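4.2 Paper bags and the keeping quality of bread

Claims about the paper bag are repeated so often in the trade that they are seldom checked. The usual one is that paper "lets the loaf breathe" and so keeps the crust crisp for a day or longer. We went looking for the evidence behind this and found very little. Of the sources we read, most cite each other, and the oldest cites a flyer from a bag maker.

Our own figures come from the household diary study described in Section 3. Shoppers in Abu Hammour and Nallum bought bread as they normally would, took it home, and wrote down how it was stored, when it was last eaten and whether any was thrown out. After cleaning, 3914 entries were left. Storage was recorded in the shopper's own words and sorted by us afterwards, which is a weakness. "In the bag" might mean rolled tightly shut or left gaping on the bench, and the two are hardly the same treatment.

That last point matters more than it may seem. A bag with its mouth open is a poor barrier of any kind, whatever it is made of (Figure 2). Any benefit from the paper itself would have to show up when the bag is closed, and few diary entries say whether it was. 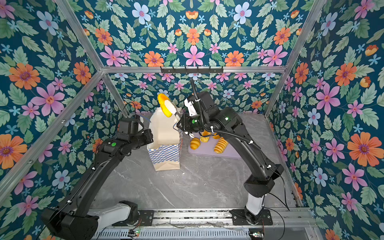
Figure 2. Paper bag with a checkered band, mouth open, and a long yellow bread held over the opening.

With that caution in place, the results are modest. Bread kept in paper was called "stale" sooner than bread kept in plastic, in both towns. Bread kept in plastic was called "soft" or "rubbery" more often. Neither result will surprise anyone who has owned a bread bin. The claim that paper keeps crust crisp past the first evening found no support in Nallum and only weak support in Abu Hammour, where the difference vanished once we left out households that reheated the loaf.

We were also asked by readers of an earlier draft whether lined bags do better. Drimport, a wholesaler, sells a lined bag to bakeries in both towns and says in its catalogue that the lining adds a day of freshness. We could not test this properly. Only 40 entries could be tied to that bag with any confidence, and those came from a handful of shops with their own recipes and baking hours. A difference that small, in a group that small, could be flour, oven or weather. We would not build a price rise on it.

The Drarkeo trial is sometimes cited on the other side. It used 60 loaves in a storeroom held at a steady temperature, and it measured moisture with care. Its authors report faster drying in plain paper, and we have no quarrel with the measurement. But a storeroom is not a kitchen in May, with the kettle going and the door open half the day, and moisture loss is only part of what people mean by stale. Starch firms up in a sealed bag too. A loaf can hold nearly all its water and still be unpleasant to eat.

Colour and print on the bag had no effect that we could find, though we did not expect one and did not design the diary to catch it.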